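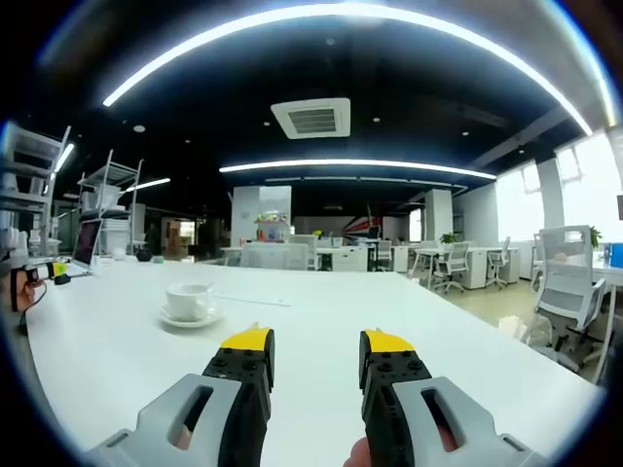

White cup and saucer on the long white table, metal shelves on the left.

Care of a white work table, and of the cups that stand on it

A long white table is a pleasure to work at, but it shows everything: tea rings, pen lines, gray marks from the sleeves, the small scratches which catch the light in the evening. I have lived with white tables for many years, first in a rented kitchen and later in a shared workroom on Brestgate, and I write down the methods that I still use. They are simple and most of them cost very little.

Daily wipe

Use two cloths. The first one is damp with warm water and one small drop of dish soap. The second one is dry. Wipe in long lines from one end of the table to the other, and do not make circles, for circles leave a pattern on white that you will see when the ceiling lights are on. Dry immediately. If you let the water dry alone, it leaves pale edges, especially where the water is hard.

Lift things before you wipe. I know this sounds like advice for children, but many people (me also) push the cup aside with the back of the hand and wipe around it. After a week there is an island.

Tea and coffee rings

A fresh ring goes away with the damp cloth. For an old ring, mix baking soda with a little water until it is a soft paste, put it on the ring and wait 6 minutes. Then wipe it with a wet cloth without pressing. Never use the rough green side of the sponge on a glossy surface. It removes the ring, and also the gloss, and the dull place will collect dirt faster than before.

Always keep the saucer. Today many people drink from mugs and put the saucers at the back of the cupboard, but on a white table the saucer does half of the cleaning for you. The drop which runs down the side of the cup stays on the saucer. If your saucer has a rough foot, glue 3 small felt dots under it, the kind that is sold for chair legs.

Brown inside the cup

Plain white cups become brown inside from black tea, and the dishwasher does not always help. Put a spoon of baking soda in the cup, add a few drops of water and rub with your finger or with a soft cloth. Rinse well. Look also at the place where the handle joins the cup, a brown line likes to stay there. An old soft toothbrush is the right tool.

Bleach I do not recommend for cups. The smell remains, and there is no need for it.

Pen marks

For ballpoint on a smooth surface, take a cotton pad with rubbing alcohol and touch the line, do not rub. The ink comes up into the pad. Turn the pad to a clean side and repeat. Try it first in a corner under the table edge, because some paints become sticky from alcohol. Pencil goes with a white eraser. A colored eraser can leave its own color, I learned this on a table which was not mine.

Sanding is for bare wood only

If the top is solid wood with white paint and you must repaint it, sand with 200 grit before the first coat and with 400 grit between coats, very lightly. Wipe away all the dust before you open the paint. For any surface which is not painted wood, leave the sandpaper in the drawer.

Laptops and cables

A laptop takes more space than we think, because its cable wants space too. Put the laptop near one end of the table and let the cable go down over the nearest edge, so that it does not cross the place where people put their cups. A loose loop of tape under the table top holds the cable well. Do not pull it tight, leave enough length that the laptop can be moved by one hand.

Keep hot drinks at a distance of one full arm from the keyboard. When several people use the same table, agree on this together, otherwise one person is careful and the other one spills.

Shelves by the wall

Open metal shelves with thin white frames look light in a room and do not make it dark, but dust lies on them quickly. Keep small things in closed boxes, and choose boxes in one color if you like a quiet wall. Stack containers of the same shape together and put the heavy stack low. On the upper shelf I put only boxes I can take down with straight arms.

Write what is inside on the short side of the box, the side which looks at you. A piece of paper tape is enough, and it comes off later without glue. I once bought nice printed labels from Cisadura and after two winters I had to remove them with cooking oil and much patience.

Wipe the shelf frames every second week with a dry microfiber cloth, starting from the top. Twice in a year take everything off and wash them. I do it in November, when the heating starts and the dust becomes worse, and again in spring.

End of the day

Carry the cup to the sink before you close the laptop. Put pens and rulers in a box, wipe once, dry once. The next morning the table is ready and you can put the kettle on.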